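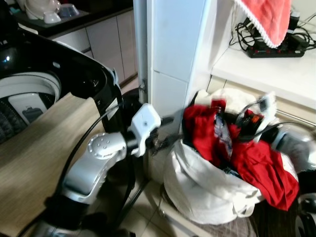 Laundry in a white bag beside a top-loading washing machine, with the kitchen counter just behind.

Iltusden household survey casts doubt on the "laundry day"

WURIMVILLE, April 20, 2026 – Home advice service Iltusden today publishes the results of its survey of 3915 households that wash their clothes in or next to the kitchen. The findings give little support to the usual tips.

Only 31 per cent of those asked keep to a fixed laundry day. The rest wash when the bag is full, or when somebody runs out of socks. Households with a fixed day reported running just as many loads as those without one.

"We have all been told that a rota and a set of matching baskets will sort it out," said Ilaria Gentile, who led the survey. "I would like to see the proof. Most people have one bag on the floor and a worktop that is already full of dishes."

Iltusden also has doubts about sorting systems with several compartments. In many homes they ended up holding clean clothes, dirty clothes and post – sometimes all at once.

The survey relies on what people said they do, and Iltusden warns against reading too much into it. A follow-up with 900 of the same households will look at drying indoors.

The full results are free on request from the Iltusden press desk in Wurimville.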